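换季收衣服，以及我跟帽衫之间的旧账
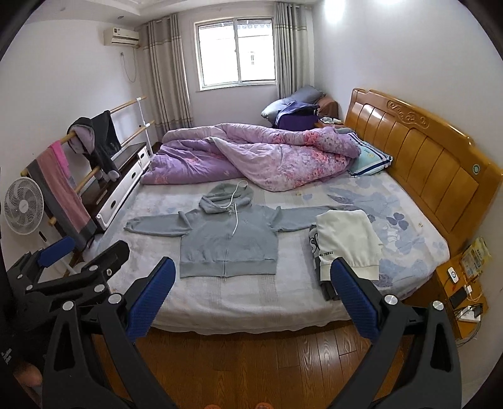
Oona Huttunen 在我上一篇下面留言，说帽衫根本就不该叠，叠了帽子那一坨永远鼓着，抽屉关不上，挂起来最省心，她家里的帽衫一年四季都在衣架上，从来没为这个发过愁。

Oona 我读了你的留言，还读了两遍哈哈。道理我都懂，可是我家衣柜的挂杆只有那么一截，大衣一进去就满了，剩下的缝连一件衬衫都塞得勉强。而且我试过挂帽衫，挂一个冬天，肩膀上顶出两个小角，穿出门像背后有人拎着我。所以我还是叠派，抱歉！

先说说为什么又写衣服。每年都是这样，到了十一月我就该把薄的收起来、厚的拿出来，结果每年都拖，拖到十二月，拖到早上出门找不到一件能挡风的，才肯动手。今年也一样。2018年12月10日，星期一，我调休在家，本来想睡到中午，早上八点多就被楼上拖椅子的声音弄醒了，躺着看了一会儿手机，越躺越觉得椅子上那堆衣服在瞪我。行吧，起来收。

我收衣服一定要在床上收。地上不行，腰受不了；桌子太小，袖子一展开就垂下去了。床够大，衣服铺开来，袖子往两边一伸，哪里皱、哪里起球、哪里沾了东西，一眼就看清楚。被子嘛，往床头一推就算了，我知道有人会说应该先把被子叠好再开始干活，我妈就这么说，她说床都没铺好，在上面叠什么衣服。可是我铺好了晚上还要掀开，白忙一场。那床紫色带粉花的被子跟了我很久，蓬得很，叠起来比不叠还占地方，推上去一团，反倒像给衣服堆了个靠山。床单上的蓝叶子蓝花是我自己挑的，跟被子完全不搭，跟那个蜜橙色的木床头更不搭，我妈每次来都要讲一遍，我每次都说下次换。

好，说回浅灰色这件拉链帽衫。它是我所有衣服里面穿得最勤的一件，在家穿，下楼拿快递穿，坐长途车穿，冷气太足的办公室里也穿。颜色浅，袖口最容易脏，我一般拿一小块肥皂先搓袖口，再整件翻过来丢洗衣机，拉链一定要拉上！以前不拉，拉链头在滚筒里哐哐地敲，还把我一件针织衫勾出一个洞，那件针织衫我到现在都心疼。帽绳也要打个松松的结，不然洗着洗着一头就缩进去了，拿安全别针往外顶，能顶半个晚上，边顶边骂。

我现在的叠法是这样的，先把拉链拉到头，整件平铺，正面朝上，用手掌从中间往两边抹平。抹这一步我特别喜欢，慢慢抹，像给面团擀皮。然后帽子往下折，折到胸口，帽绳塞进帽子里面。接着两只袖子收进来，左边连身子折三分之一，右边也折三分之一，成一个长条。最后从下摆往上对折，再对折，下摆如果有一圈罗纹，可以翻过来包住，像个小包裹。包住之后怎么扔都不散，我试过从床这头扔到那头，没散。

以前我是反过来的，先折袖子最后折帽子，帽子就鼓在最上面，Oona 说的那一坨就是这么来的。后来 Seon-mi Ahn 来我家住了几天，看我叠了一件，忍了一会儿没忍住，把衣服从我手里抽走，说你先折帽子呀。就这么一句话，解决了我好多年的问题。她还教我叠 T 恤的另一种办法，捏着两个点一提一甩就好了，那个我到现在都没学会，她做出来像变魔术，我做出来像打架。

别的我就老老实实叠方块。白的那件写着 ALL THINGS 的，叠好以后字刚好露在外面，我每次看到都想，ALL THINGS 什么呢，所有的东西都还没收完。下面压着一件深色带花纹的。白的放在深的上面是我的习惯，倒过来放，深色的毛毛会沾到白的上面，拿滚筒粘都粘不干净。

说到分类，我试过很多种。按颜色分过，好看，两天就乱。按场合分过，上班的、出门的、在家的，后来发现我上班和在家穿的是同一批，分了等于没分。今年我改成按“想不想得起来”分：收之前先坐着想，把想得起来的衣服写在纸上，没写到的那些，翻出来再看一遍，问自己要不要。这个办法有点狠，但是管用，我清出来一大袋，里面有一条裤子我连什么时候买的都不知道，标签还在。

Helmi Turunen 说她的办法更狠，所有衣服只留四个抽屉的量，第五个抽屉都不许有，塞不下就送走。我佩服她，但是我做不到，我光袜子就能装一个抽屉，而且有一半是单只的。单只的我也舍不得扔，总觉得另一只会回来。去年冬天还真回来过一只，在被套的角落里，我高兴得像中奖。

收纳箱这次买的是 Jeswood 的，三个，软的那种，上面一层透明。原来我用硬塑料箱，叠得再整齐，床底下拖进拖出总磕到脚趾头，磕了几年，受够了。软箱的好处是塞得下，坏处也是塞得下，我第一个箱子装到拉链拉不上，整个人跪在上面压，压着压着觉得不对，这样压出来的毛衣明年还能穿吗，又全部拿出来重装。毛衣我现在不叠方块了，卷，卷成筒竖着放，想拿哪件抽哪件，不会一抽一片都跟着倒。樟木条一个箱子放一根，包一层薄纸，别直接挨着衣服。

还有一个小教训要写下来，免得明年又忘：收之前一定要摸口袋。我今年从一件外套的口袋里摸出一张 Buson 面馆的积分卡，差一个章就能换一碗面，卡已经过期了，气死我了。另一件里摸出一颗话梅糖，糖纸粘在里衬上，只好拿热毛巾敷了半天。前年更惨，一包纸巾洗成了雪花，黑裤子上全是，那天我一边抖一边想，人为什么要穿裤子。

床头柜我本来也想一起收的，你们也知道那上面是什么样子，手机、充电头、插线板，线缠来缠去，墙边还靠着一包黄色的东西。收到一半我就没力气了，看了它一眼，决定把它归到“电器”类，不属于换季，明天再说。这个分类法我觉得很科学。

床那头的角落也是同样的待遇，灰枕头、棕色靠垫，还有一包紫色的布，全堆在一块儿。靠垫套应该拆下来洗的，拆靠垫套我有阴影，拆下来容易，洗完塞回去的时候怎么塞都歪，四个角永远有一个是空的。谁有好办法请留言教我，我是认真在问。

中间吃了一顿饭，煮的面，放了两个蛋。吃完回来看见衣服还在床上，有一瞬间真的想把它们全部抱回椅子上去，当作什么都没发生。幸好 Melati Lumenta 正好发消息来问我收得怎么样了，我说快好了。话都说出口了，只能继续。她自己那边也在收，跟我抱怨她住的地方没有冬天，换季只不过是把一种短袖换成另一种短袖，我说那你还抱怨什么！她说短袖也会多到没地方放的。也对。

上次有人问我帽衫起球怎么办。我用的是 Wemusska 的去球器，插电的，声音有点吵，但是推起来很解压。要把衣服铺平绷紧，轻轻打圈，别在一个地方来回磨，我有一件就是磨薄了，对着光看得见手指。有刺绣小标的地方要绕开，左胸那一小块，去球器一过线头就起来了，起来了也别扯，拿小剪刀贴着剪。帽绳的根部也绕开。

再回答一个问题，Arūnas Siliņa 问浅色衣服收了一季以后发黄怎么办。我的经验是收之前多漂一遍，洗衣液没漂干净，放几个月就容易出黄印子，领口和腋下最明显。另外一定要干透再收，摸起来干还不够，我会再晾一个晚上，尤其是帽子那里，两层布叠着，外面干了里面还是潮的。已经黄了的，我用温水加氧漂粉泡一泡，有的能救回来有的不能，救不回来的就当睡衣穿。我的睡衣就是这么越来越多的。

傍晚的时候三个箱子总算都塞到床底下去了，薄衣服全进去，厚的全出来，抽屉也关得上。浅灰帽衫我没收，它不分季节，叠好了放在最上面那一格，伸手就能拿到。送人的那一袋放在门口，等周末提去 Rantala 二手店，他们那边我送过几次，收衣服的阿姨要求先洗干净、扣子扣好，袜子和内衣不收，想送的人先看看自己那袋里有没有。

下一篇应该会写围巾，我有一个纸箱全是围巾，还没敢打开。Oona，如果你对围巾也有意见，请提前说，我好有个心理准备。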